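From My Side of the Mirror

Hello again, friends! The mornings are dark, the heat is on, and my skin has already given up for the year. I had planned to write about holiday wrapping this month, but I spent last weekend on the bathroom drawers instead and I have opinions, so wrapping can wait.

It started with a foundation I bought in April. I went to use it before the Belay Street potluck and it smelled like crayons. Crayons! I had worn it maybe four times. So I sat down on the bath mat with a trash bag and pulled out every drawer, and two hours later I was still sitting there with one leg asleep, reading the tiny print on the backs of things.

If you look closely, most makeup has a little picture of an open jar with a number and an M next to it. That's how many months it's meant to last after you open it. My trouble is that I never remember when I opened anything. Bereket Wako, who used to work the beauty counter at Brolari and now cuts my hair, told me to write the month on the bottom with a fine marker the day I break the seal. I've started doing it and I feel very organized (ask me again in spring).

Mascara was the worst offender. I found three tubes, and one of them I'm fairly sure came with me from the old apartment in Graston. Out they went. Powders I'm more relaxed about — if they look fine and smell fine and haven't been near a sick person, I keep them. Lipsticks get the sniff test.

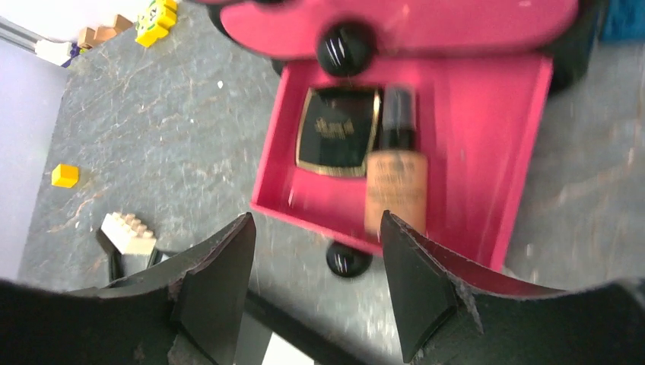
Where it all lives now

I used to keep everything on the shelf over the toilet, right in the shower steam. I've moved the daily things to the bedroom dresser and I already like getting ready there better. The light is kinder, for one thing, and my husband can brush his teeth without me elbowing him.

The rest went into one shoebox with a lid. If it won't fit in the shoebox, I don't get to buy another one. I broke this rule on Monday with a Himumero lip balm, but it's a very small lip balm.

Brushes got a bath too: lukewarm water, a drop of baby shampoo, then flat on a towel overnight. Don't stand them up wet, the glue loosens and you'll be picking bristles off your cheeks at work.

Next time, wrapping paper, I promise. Write and tell me the oldest thing in your drawer!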